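Bovstead Travel Roll

A hanging roll for everything that ends up loose at the bottom of a suitcase.

Most toiletry bags are designed by someone who packs the night before, with a list. The Travel Roll was drawn up by Asger Kjærgaard on the floor of the Dromano ferry terminal, looking for a toothbrush at 5 a.m. It has four pockets. He wanted six, and Xiaoyan Zhong, who cuts the patterns, told him nobody needs six.

Unrolled, it hangs from a towel rail, a door handle or the sort of nail that rented rooms are so generous with. Rolled, it goes into a coat pocket, if you own the coat of a shoplifter.

Details

Outer: waxed cotton, 4 colors (Moss, Rust, Ink, and a beige we have given up naming)
Lining: wipe-clean nylon, pale, so you can see the hair ties
Closure: one strap, one brass buckle
Weight: 50 grams less than the old model, nearly all of it zipper
Care: sponge it. The washing machine takes the wax off, and then it takes the wax to your shirts.

What goes in it

Pocket one is tall enough for a full-size toothpaste. Pocket two is flat, for bandages and the sewing kit from a hotel you can't remember. Pocket three has a mesh front. Pocket four is for the things you swear you always travel with - tape, floss picks, something small folded up in a flowery cloth - and then find all over the bed when it's time to check out.

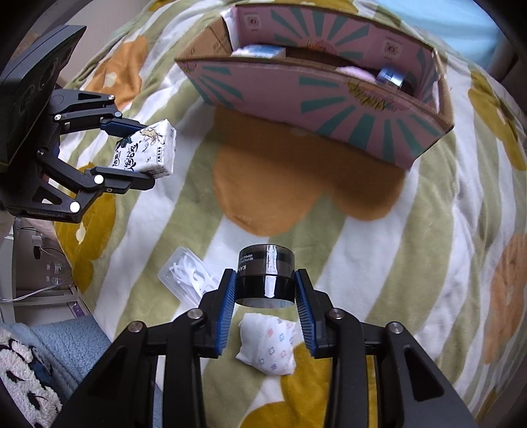
Sizes

Regular fits one person for a week, or one tidy couple for a weekend. Long adds a sleeve for a hairbrush and is the one we'd buy if we had hair.

Delivery and returns

We sew these in batches of 800 at the Ornbridge workshop, and the next batch ships in February. Orders placed before noon on Saturday go out with Monday's van. Send it back unused and we'll refund you. Send it back with sunscreen in it and we'll have to talk.

Goes well with

Yao Shoe Bag, pair
Bovstead Laundry Sack, in the same beige
Spare buckle, for people who lose buckles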